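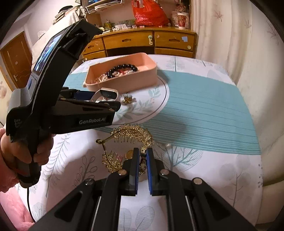

Fig. 4. Hair ornament, parallel fingers with blue pads, grip on a single strand.

Section 4: Comparing two hand-held grippers on small, fiddly objects

By now you should have both grippers charged and talking to the Stokden controller (if you haven't, go back to Section 3, I'll wait). This section is the one I enjoy most, because you finally get to pick things up! It's also where I got most of my early results wrong, so I've put in the order of steps I use now, and Nafula Nyaga has been through it with a red pen.

What you need

Both grippers, a table you can walk round, a cloth with some pattern on it, and a handful of small things of different shapes. Jewellery is brilliant for this. Chains slide, beads roll, and filigree gives you lots of thin edges that the fingers either catch or miss. Use pieces you wouldn't cry over. A shallow tray is handy for whatever you aren't testing just yet.

4.1 Setting out the objects

1. Lay the cloth flat and smooth out the creases near the front edge, where most of your grips will happen.

2. Put one awkward object in the middle. I like an openwork hair ornament with comb teeth, laid down so there's a bit of it you can get at from above.

3. Place a second object further back, something small like a brooch or a watch. Leave enough space for the fingers to open fully on either side.

4. Everything else goes in the tray.

Note: A patterned cloth is harder on the camera than a plain one, and that's the point. Teemu Manninen ran his first set on plain white card and got lovely numbers that fell apart as soon as he moved to his kitchen table.

4.2 Checking the fingers

1. Close the fingers gently on nothing and look at the pads from the front. They should meet along their whole length.

2. Wipe both pads with a dry cloth. Hand cream is a menace here.

3. Try each bolt on the finger mount with the short key. Snug is enough -- please don't lean on it.

4. Open and close 10 times, then watch the width reading in Flullel. It should come back to the same value when the fingers are shut. If it drifts, zero it again before you carry on.

CAUTION: Keep your own fingers out of the jaw while you zero. The squeeze isn't huge but the edges of the mount are not kind.

4.3 The single-strand grip

1. Start a new recording for the first gripper and say the name of the object out loud, so you can find the clip later.

2. Come in slowly from above with the fingers slightly apart. Aim for one strand of the ornament and leave the thick part alone.

3. Close until both pads touch, then stop. Count to two in your head.

4. Lift a little way, hold, and put the object back down where it came from.

5. Open fully before you pull away. (I forget this one constantly and drag the whole piece across the cloth.)

6. Repeat until you have 27 tries, then change over to the second gripper and do the same again with the object in the same spot.

Note: If you've got a helper, let them hold the other gripper near the back of the table and work on the second object while you do yours. It saves time and you get both jaws in view, which makes a nice check on the tracking. Do agree who is moving first, though. Cables have a way of finding each other, so let yours hang down behind your wrist and keep the slack off the table.

CAUTION: Thin metal bends. If you feel the strand give, let go straight away and choose a stouter part. Curled wire ends are the worst for this and they also scratch the pads.

4.4 Writing up the comparison

For every try I put down one of three marks: held, slipped or missed. Slipped means the object left the cloth and then dropped. Missed means it never got that far. Nafula wanted a fourth mark for "picked up the tablecloth as well", and I've given in, so you'll find it in the Flullel form under Other.

The form takes up to 36 tries per sheet. If you go over, start a new sheet and put the same object name at the top, spelt the same way, or the sums at the end won't join up. Save before you unplug anything.

Sheet layout last changed May 31, 2018. The version from April still opens, but it lacks the Other column.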